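Hard wax oil on a worktop: recoat or sand back?
Finishes and Surface Prep — 9 replies — started November 2019

grainline_76
The top is solid wood planks, edge glued, finished two years ago with two coats of Kisent hard wax oil (satin). It's used daily for paperwork and the odd craft job. Water stopped beading in May. Sheen is uneven under a raking light and the surface feels slightly dry across the grain. No bare spots.

Can I clean and recoat, or does it need to go back to raw wood? I have a random orbit sander and discs from 120 to 240.
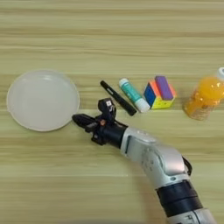 Room sits at 20 C with humidity between 40 and 55 percent. I would like the top out of service for no more than three days.

Trerier
Clean and recoat. If there are no bare spots there is nothing to gain from sanding back. Wash with a diluted neutral soap, let it dry overnight, scuff with a maroon pad, vacuum, one thin coat. Thin means you wipe off everything that will wipe off.

oldshellac
Disagree. Two years of hand oils and soap film will be sitting in the pores, and a maroon pad doesn't reach that. I'd take it to 150 and start over. I have seen recoats stay tacky for two weeks over a surface that looked clean.

Trerier
Tacky for two weeks is excess product. It has very little to do with hand oils. Same result on raw wood if you leave it on too thick.

oldshellac
Sometimes. I had it on a bench where the coat was buffed off after ten minutes. The other half of the same bench was sanded and cured normally.

grainline_76
Would mineral spirits before the pad cover both cases?

benchdog226
Yes. Spirits on a white rag, change the rag until it comes up clean, then the pad. Let it flash off for an hour before any oil.

Test before you commit to either method. Put a teaspoon of water on three places and leave it for 15 minutes. If it darkens the wood in all three, the film is gone and oldshellac is right. If it darkens in one, spot repair that area and recoat the lot.
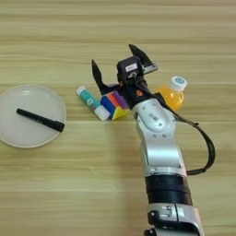 Check the seams between the planks separately, as a joint will take up water before the face does and give you a false reading. Keep the drops at least an inch away from them. Also think about what lives on the top. Caps work loose, and a pen is safer parked on a plate, as yours is, than on oiled wood with a worn film. Marker solvent goes straight through wax. The same goes for any bottle of colored liquid — put a saucer under it.

Hafstein
Agree on the seams. One correction on grit: don't go past 150 if you end up sanding back. At 240 the surface closes and the oil sits on top. Grendale sells 150 discs in the same hole pattern as most five inch sanders.

oldshellac
180 is fine on most species. 150 leaves visible swirls with a random orbit unless you finish by hand along the grain.

Hafstein
Then finish by hand along the grain.

grainline_76
Ran the water test. Two spots beaded weakly, one near the front edge darkened. Going with spirits, maroon pad, local sanding at the front with 150, one coat overall. I'll post the cure time.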